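Gestwood robotics club through to Zarari Cup final round

January 19, 2022

The after-school robotics club at Gestwood is through to the last round of the Zarari Cup, the pick-and-press contest for school teams. 100 points on offer in the heats, and the club dropped only 4. 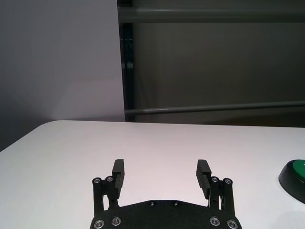

What they have to do

Each arm starts with its fingers open, has to find its way across a white table and press a green button, then go back to the start. Simple enough on paper. The button can be put anywhere the judges like -- middle, far side, right out at the edge -- and teams don't get told where beforehand.

Gestwood run a two-finger gripper, black, with ridged pads. Most of the autumn term went on the code. Members say the hard bit was stopping the arm from over-reaching, and there was a long argument over wether to press with one finger or close both first. One finger won.

Next round

Held at the Lidov hall later in January, against Głowacki and 2 other schools. Longer runs this time, and the button moves between goes. Marks are out of 100 again, with penalties for knocking the table. Doors open at 4, familes welcome, no need to book.

The club is also after new members from the lower years. No experience needed -- just turn up at the end of lessons and bring a packed snack.

Last updated: January

Contact the news desk | © Gestwood School News | Back to top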